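Home | Articles | Issues | About | Contact

Print this page | E-mail this article

Shares 19 | Comments 4

4. What the resale diary told me

I started keeping the diary in January, mostly to settle an argument with myself. Do people who line up for limited sneakers wear them, or do the boxes go straight into a closet? I'd always guessed closet. So I asked 143 buyers at three shops in Bridthorpe and Tevham to write down every time a pair left the house, and I kept the same notes on my own shelf (which is bigger than I'd like to admit in a paper).

The first surprise was how much color mattered. Gray and black pairs got worn early and often, usually in the first week. Anything with a loud panel, like the orange Rutherford low, sat around waiting for an occasion. One buyer wrote "too nice for the bus" four entries in a row, and then the diary just stops. I still count that pair as unworn, though I went back and forth on it.

Retros were messier. People who had owned the first run treated the new one as an everyday shoe, almost like replacing a coat. Younger buyers were far more careful, and they asked me a lot about soles turning yellow! I don't have a good answer for them. The Drurkemport retro was out for such a short part of the diary that I left it out of the wear counts and only used it in the storage questions.

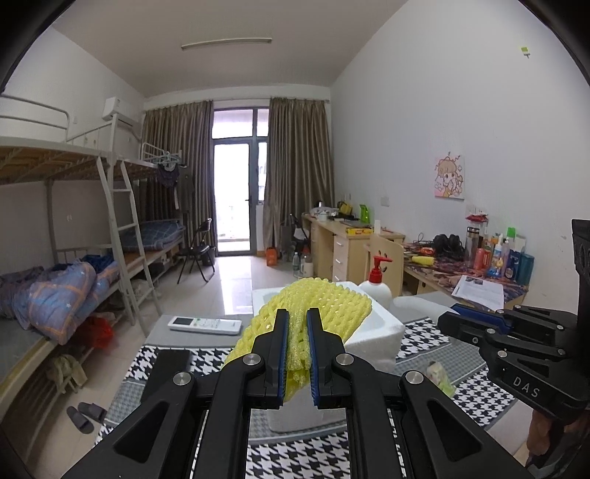
Figure 3. Tabletop with foam netting and styrofoam box.

Storage is where my own habits started to look pretty ordinary. Most buyers kept the shop box, but hardly anyone trusted it alone, and the diaries are full of tissue, silica packets, old T-shirts and whatever else was in the kitchen. Soft fruit netting came up more than I expected, the yellow foam mesh kind in Figure 3, pulled over the toe so two shoes don't rub. A few people liked styrofoam boxes too, because the sides are stiff and you can stack them. I tried the netting on a suede pair and kept doing it, so I'm hardly neutral on this one.

I'd be careful about reading too much into the storage answers, though. Buyers filled in that page last, and plenty of them were clearly tired of me by then. The wear entries are better, and those are the ones I use in Section 5.

Last updated 2/18/26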